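Teaching by hand: a talk with Raed Issa

Apr 3, 2022 | By Neema Were
3 min read

Raed Issa spends most of his working day steering a robot arm through kitchen jobs. He does it from a desk at Vanuden, with a controller in his right hand and a screen in front of him, and each run he finishes is saved as a demonstration for the software to learn from.

"You do the task, it gets recorded, you do it again," he says. "Wiping, reaching, picking up a cup. The first week is quite dull and then you start to notice your own habits."

He began on a real arm, guiding it by holding the wrist. That worked for slow movements. For anything longer his own arm got tired and the recordings went shaky towards the end, so in October the team moved most of the work to remote control, and much of it into a simulated kitchen called Minja. 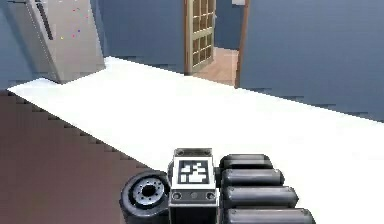 Neema Were, for one, was not sure that hours in a simulator could stand in for hours on a real arm, and said so. Issa did not argue much. The contact is wrong in places, he agreed, and a gripper in Minja can do things to a worktop that a real one should not.

"But I can do 60 runs in a morning and nothing breaks," he says. "On the real arm I'd be pleased with half."

The set now holds around 2000 demonstrations. Issa throws out any where he stopped to think, as the software copies the pause along with everything else. He keeps some of the clumsy ones, where he missed and went back, so that it has seen a recovery.

What would he change? The controller, first. It has no feel to it, and he judges pressure by eye. He would also like a second person on each task. "Two people reach for a handle in two different ways. At the moment it only knows mine."

We use cookies to improve your visit. Accept | Manage settings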